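6 May 2021

Dear diary, I promised myself I'd write this before supper, and of course supper has come and gone and I've only now sat down with my tea (second cup, don't tell my stomach).

It was gripper day again! I've gone back and forth for weeks between the Wastis fingers and the Livivus ones, and I finally decided to stop fretting over the catalog pages and give them both a proper turn on the toys, with the two arms working over the same bit of table. Plastic bag, play food, little cubes, all of it in reach at once, the way a real kitchen counter gets by the end of the day. 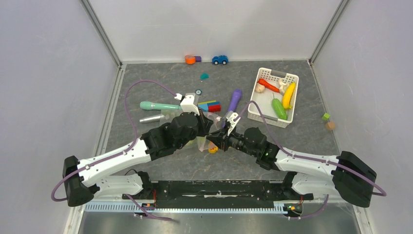
I do love the Wastis pair for blocks. They come in square and flat and I hardly have to think. Round things are another matter, and I spent far too long fussing with the approach angle before I remembered that the Heltent controller keeps its own closing speed, and mine was still set to 1000 from last August. I brought it down to 471 and felt much calmer, though I haven't made up my mind whether that was the setting or the sandwich I had in between.

The Livivus fingers are wider and I'd expected to dislike them. I don't! What I fret about with any finger is the crinkly stuff, where it's so hard to judge how much to squeeze, so I keep going back to the wrist camera. I like that view more every time I use it. With something orange and wrinkled standing up between the two dark fingers, I can see both sides of the hold at once, and the other arm behind it too.
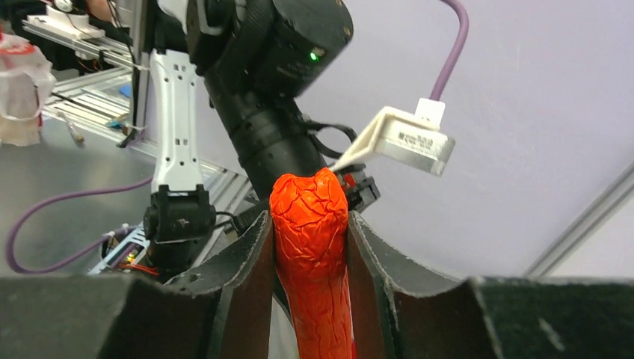 ## For tomorrow

- Write down the closing speed BEFORE changing it, you goose.
- Read the Nyarko notes again, the part on finger pads.
- Try the cubes at 471 as well.
- Buy tea.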